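Flasivum Issues Revised Bedroom Procedure for Outerwear, Pillows and Bed Linen

11 May 2024
By Aiguo Jia

WAN - Flasivum, the operator of furnished long-stay apartments, has issued a revised procedure for bedroom service in its Wan properties. The procedure covers the folding and storage of outerwear, the handling of pillows and the making of the bed. It applies to all 82 apartments under the company's management in Wan and replaces the bedroom section of the housekeeping manual in full. The kitchen and bathroom sections are unchanged.

The main change is that the bed is now the designated work surface for folding. Under the previous text, garments left out by a resident were to be folded on a table or desk where one was available, and otherwise hung on the back of the door. The revised text removes both options. A table in a one-room apartment is usually in use for something else, and a desk is too narrow for an adult jacket with the sleeves extended. The mattress gives a flat area large enough for any garment the staff are likely to meet, at a height that most people can reach without kneeling.

The bed must be stripped of its duvet, or the duvet turned back to the foot, before folding starts. The fitted or flat sheet is left in place and smoothed by hand. If the sheet is due for change, the garments are folded first on the old sheet and moved to the chair, and the bed is then stripped. If the sheet is not due for change, it is checked for lint and loose threads after the last garment has been put away.

"The old section assumed a bedroom with a separate surface in it, and a lot of our rooms don't have one," said Baoshan Shao, head of apartment services at Flasivum. "Staff were already using the bed. We have written down the way to do it so that the linen is still fit to sleep on afterward."

Outerwear

Outerwear gets its own section for the first time. In earlier editions it was grouped with shirts and sweaters, and the instructions did not mention hoods, drawcords or cuff tabs.

A jacket is first lifted clear of the bed by the shoulders and turned until it hangs the right way around. Sleeves that have been pulled inside out are corrected at this point. Pockets are not emptied. If an object in a pocket prevents the jacket from lying flat, the jacket is put on a hanger and the item is noted on the service card.

The jacket is then laid down with the hood toward the head of the bed and the hem toward the person folding. The hood is opened and flattened by hand, and the lining is pushed back inside if it has come out. Drawcords are laid inside the hood. They are not tied. Hook-and-loop tabs on the cuffs are closed before the sleeves are moved, as an open tab will pick up fibers from the sheet and can pull threads in a knitted garment next to it.

Zippers are closed to the chest and left open above it. Staff who took part in the first round of checks asked whether a full-length closure would be simpler. It holds the collar upright and makes the finished fold noticeably thicker, and the instruction stands.

The sleeves are folded across the body one at a time, with the cuff of each sleeve ending short of the opposite side seam. The second sleeve may lie on top of the first or just below it, depending on the width of the garment. After both sleeves are in, the sides are brought toward the middle only if the jacket is wider than the shelf. The hem is then lifted to meet the shoulders. The hood goes over last and covers the edge of the hem. Pressing down with the forearm to force air out of a padded jacket is no longer permitted - the flat of both hands is used, working from the hem upward, and for no longer than 60 seconds.

Jackets with contrasting panels need some care when laid out. A light-colored shell placed against a dark garment that has not been washed many times can take on dye if either is damp. Light outerwear is stored above dark outerwear, and a damp jacket of any color goes on a hanger.

A crumpled garment that cannot be identified at first glance is opened out fully before any decision is made about where it belongs. Apartment services reports that hooded garments were the items most often put on the wrong shelf under the previous edition, usually with the sweaters.

Pillows

Pillows are removed from the bed before folding and returned when the sheet has been checked. They are placed on the chair or upright against the headboard. They are not placed on the floor, including on a rug.

Each pillow is shaken from the short side, turned end for end, and shaken again from the other. The seams are inspected along all four edges. Where a cover has a zipper, the pull is tucked in and the zipped side faces the wall or the inside of the pair. The pillow is carried by its two long sides. Gripping it by a corner puts the load on the stitching and shifts the filling to the far end over time.

Stained or flattened pillows are exchanged on the same visit. Replacement stock is held in the linen room on each floor and is supplied by Lalex, which also launders bed linen for the Wan properties under the existing service agreement. That agreement is not affected by the new procedure.

Duvets and sheets

The duvet is returned to the bed in one movement from the foot. For covers with a printed or woven band, the band runs head to foot and is centered on the mattress by eye. Striped sheets are laid with the stripes running head to foot as well. The previous edition left this open, and two members of staff working the same bed from opposite sides would sometimes disagree about it.

Creases in the top of the duvet are smoothed toward the sides. Folds that form along the wall side, where it is hard to reach, may be left if the duvet covers the mattress edge. The bed is not pulled away from the wall for a regular service visit. It is pulled out at the monthly visit, when the area behind it is vacuumed.

Storage

Folded outerwear goes into the Skitska shelf unit fitted in the bedroom of each apartment. The unit has five shelves, and the manual now assigns the second shelf from the bottom to jackets. The top shelf is reserved for spare bedding and is not to be used for resident garments. Where a resident has arranged the shelves differently, the resident's arrangement is followed and the default does not apply.

Garments are placed with the folded edge facing out. No more than two padded jackets are stacked on one shelf. A third goes on a hanger, along with any coat that reaches below the knee.

Resident consent

The service remains optional. Folding of personal garments is carried out only in apartments where the resident has selected it on the service card. Where it has not been selected, garments on the bed are left as they are and the bed is not made. A resident may change the selection at any time by leaving a new card on the desk at reception or by writing to apartment services. Garments inside suitcases, bags or closed drawers are outside the scope of the service in all cases.

"We had requests from residents to fold what is on the bed and requests to leave it alone, in some cases from the same building on the same day," said Shao. "The card settles it. If there is no card, we leave everything."

Distribution

The procedure has been printed as a folded sheet on coated stock that can be wiped clean. A run of 3000 copies has been produced. Copies are held on every service cart and in each linen room, and one is placed in the information folder in each apartment so that residents can see what the service includes. The remainder is held for replacement and for new staff.

Housekeeping staff receive a practical session in a furnished bedroom before working to the new text. The session covers one hooded jacket, one pair of pillows and one full bed, in that order, and ends with a review of the service card. Supervisors will check finished rooms against the sheet until the end of May. Comments from staff and residents on the wording will be collected through the same period and considered for the next printing.

Copies can be requested from the reception desk at any Flasivum property in Wan. Inquiries about linen supply and laundering should be directed to apartment services, which will pass them on to Lalex where necessary.

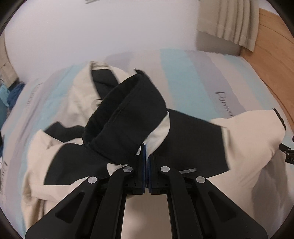
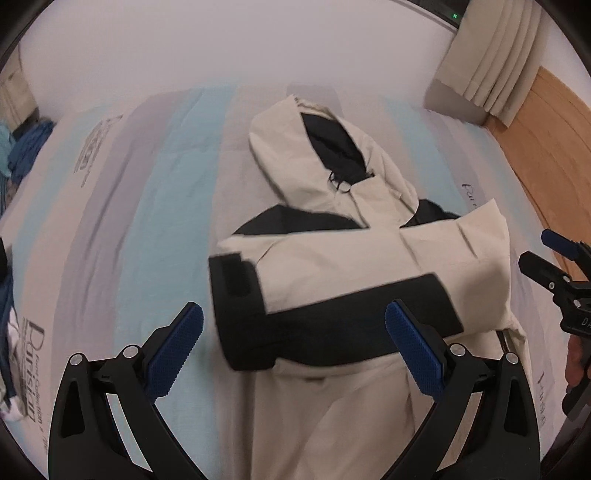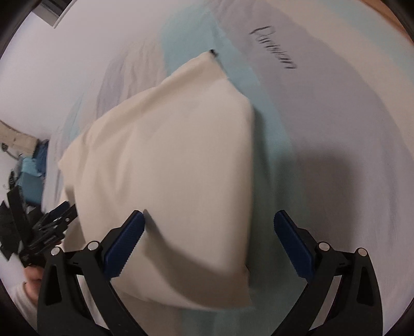
Bedroom items on the bed. First: a black and cream garment lying crumpled. Second: a hooded jacket laid out with one sleeve across the body. Third: a cream-white pillow over the duvet.

Recent releases

Flasivum Updates Service Card for Long-Stay Residents
Lalex Linen Agreement Renewed for Wan Properties
Skitska Shelf Units: Load Limits and Cleaning
Closet and Hanger Standards for Furnished Apartments
Changes to Reception Hours in May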